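Posted in: Workshop Notes
Mar 27, 2023 | by Kai Wegener

I have been teaching towel folding by hand since January, and I finally have enough done to write some of it down.

The setup is simple. You hold a gripper in each hand, do the task the way the arm is supposed to do it later, and everything gets recorded. The arms themselves are over at Ramitz, so I never see them while I work. Hollmann collects the drives and sends back notes on which takes he can use.

The goal for this batch was 900 good takes on cloth. Cloth is slow. A block is where you left it, but a towel lands differently every time you drop it, and the first job is finding an edge you can get a fingertip under.
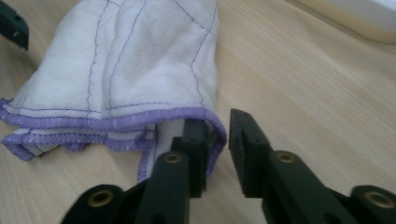
Left fingertip in the fold, jaws still open.

I lost a lot of early takes at this point. My habit was to close as soon as I touched fabric, and then I would come up with two layers when I wanted one. Hollmann's advice was to go in with the jaws wide, wait a moment, and only then pinch. It feels stupidly slow – my hands want to just grab the thing – but the takes where I rushed are mostly the ones he threw out.

The colored edging on this towel helps me a lot. I had a plain white one before and kept losing track of which side was the hem.

The other thing I had to relearn was using both hands. At home I fold a towel mostly in the air. With grippers I keep it on the table, hold one side down and bring the other side to it.

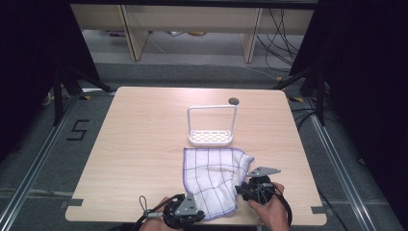
Left gripper on the near corner, right one pinching the bunched side.

I do 6 takes, shake the towel out, drop it again, and go on. After two hours my thumbs are done and the folds get sloppy, so I stop there. Sloppy takes cost more time in sorting than they save.

Next up is the smaller cloth from the Alel set, which is thinner and slides more. Hollmann also wants some takes where I miss the edge on purpose and recover. I tried a few yesterday and they are harder to do than the clean ones.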